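Search this site

Student Projects / Robotics Software

Keeping Two Gripper Streams in Step: A Segmenter for Chopstick Sorting

May 2021 — by the Plania project group
5 min read

Our group wrote the software that turns raw recordings from hand-held grippers into training episodes for a sorting policy. The task is putting chopsticks into a utensil caddy. We did not build the grippers and did not train the final policy. Our part is the code between the two, a package we named Plania.
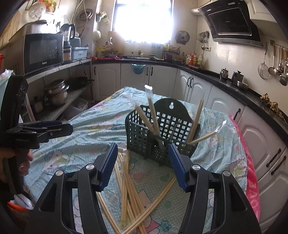
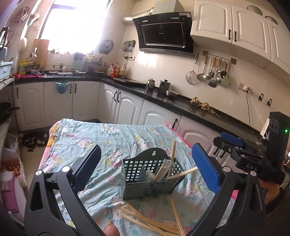 Dark green caddy, chopsticks on the cloth in front of it, as in both recordings.

1. Problem

Each hand-held gripper saves video, a jaw opening value and a pose estimate. In a two-handed task the streams have to be lined up in time and cut into episodes, with one pick and one place in each. Last year's group did this by hand in a spreadsheet. It was slow, and two people often cut the same recording in different places.

Chopsticks make the cutting harder. They are thin, so the jaws close almost all the way whether or not they are holding one. Plastic wrap on some of them reflects light. A threshold on jaw opening alone, which worked for the cups in the Mofokeng set, gave us many false grasps.

2. What we wrote

Plania has a reader, an aligner and a segmenter. The reader converts the logs into one table per gripper. The aligner finds the clock offset by having the operator close both jaws twice at the start, then matching the pattern in the two jaw signals. The segmenter marks a grasp only when the jaws stop moving and the image patch between the pads stays the same while the gripper itself moves. If something is held, it travels with the pads — if not, the background slides past.

Poses come from Isetberg, the visual tracking library our lab already uses. Its weak spot in kitchens is bright window light. When tracking confidence drops, Plania flags the span and leaves it out of the episode.

3. Results

We processed 154 recordings, which gave 331 usable episodes after review. In 11 recordings the aligner failed, mostly when the operator forgot the closing pattern or did it too fast. Those were set aside and are not counted in the episodes.

The patch check removed most of the false grasps. The ones left are cases where the pads press on the pile and drag several sticks along. The segmenter calls that a grasp, and we have no good rule for it yet.

4. Review tool

The cuts are checked in Workix, a small viewer that shows both videos over the jaw curves. The reviewer can move a cut, split an episode or reject it. Every change is saved with the original cut, so the segmenter can be scored again later. We started on the viewer in November and should have started sooner — many of our early bugs were easy to see once the curves were on screen.

5. Left to do

The aligner assumes a constant clock offset, and long recordings drift. Matching a second closing pattern at the end would fix this, but the recording instructions need to change first. The drag cases need labels of their own. The code and the reviewed cuts are in the lab repository under the Plania folder, with a readme for the next group.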